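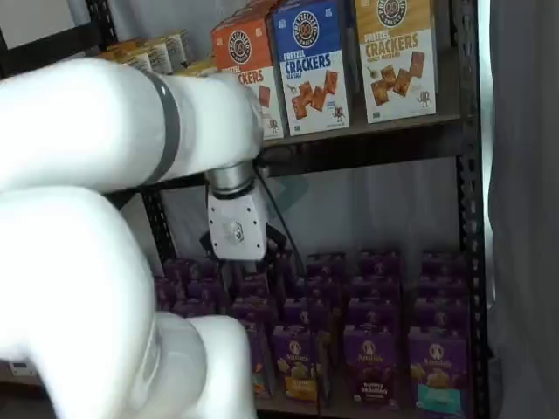 ¿Qué puerto hay que abrir en el router para que Hendus sincronice entre dos equipos de la misma casa?
Ninguno, si los dos están en la misma subred; solo hay que permitir el 3332 en el cortafuegos de cada equipo.

Re: Hendus no sincroniza en red local
tecla_muda escribió:
Abro hilo porque la respuesta de la ayuda no me sirve. Tengo el sobremesa por cable y el portátil por wifi, los dos con Hendus instalado. El 3332 está permitido en ambos. Se ven durante un rato, copian unos cuantos archivos y luego el portátil aparece como "sin conexión". El ping entre ellos sigue respondiendo. Si reinicio el servicio vuelve a ir, hasta la próxima.

norte22 escribió:
¿El router es el de la operadora? Muchos separan el wifi del cable, lo llaman aislamiento de clientes o red de invitados. Míralo antes de tocar nada más.

tecla_muda escribió:
Es un Taltlow. El aislamiento está desactivado y no uso la red de invitados. Además, si fuera eso no se verían nunca.

pardal escribió:
Tuve lo mismo con un Taltlow. Es el multicast: el router deja de pasar los anuncios al wifi al cabo de un tiempo y Hendus da el equipo por perdido aunque la conexión esté bien. Lo que hice:

1. IP fija para los dos equipos, reservada en el DHCP.
2. En Hendus, Opciones, Red, desmarcar "Descubrimiento automático".
3. Añadir el otro equipo a mano, con IP y puerto. En los dos.
4. Reiniciar el servicio.

Desde julio no se me ha vuelto a caer.

cobre_viejo escribió:
No estoy de acuerdo con desactivar el descubrimiento. Si mañana mete un tercer equipo tendrá que configurarlo todo a mano. Lo correcto es entrar en el Taltlow y quitar el "filtrado IGMP". Con eso los anuncios pasan y no hay que tocar Hendus.

pardal escribió:
En el mío esa opción no aparece. Y son dos equipos, se tarda poco.

norte22 escribió:
Yo dejé Hendus y me pasé a Tridatetti por este tipo de cosas. Va por servidor propio y no depende del multicast.

cobre_viejo escribió:
Tridatetti te obliga a tener un equipo encendido siempre. Para un portátil y un sobremesa me parece excesivo.

tecla_muda escribió:
No quiero cambiar de programa, tengo 1279 carpetas con reglas de exclusión y no pienso rehacerlas. He buscado el filtrado IGMP y en mi modelo sí está, en Avanzado, LAN. Lo quito y pruebo primero eso.

tecla_muda escribió:
Actualizo, 6 jun 2019. Quitando el filtrado aguantó unas 3 horas y se volvió a caer. Puse las IP a mano como dice pardal y lleva 2 días sin cortes. He dejado el filtrado quitado.

cobre_viejo escribió:
Entonces tienes otra cosa además. Yo miraría el ahorro de energía de la tarjeta wifi del portátil.

pardal escribió:
O lo deja como está, que funciona.

tecla_muda escribió:
El ahorro de energía estaba activado, lo he quitado también. Si se vuelve a caer lo pongo por aquí.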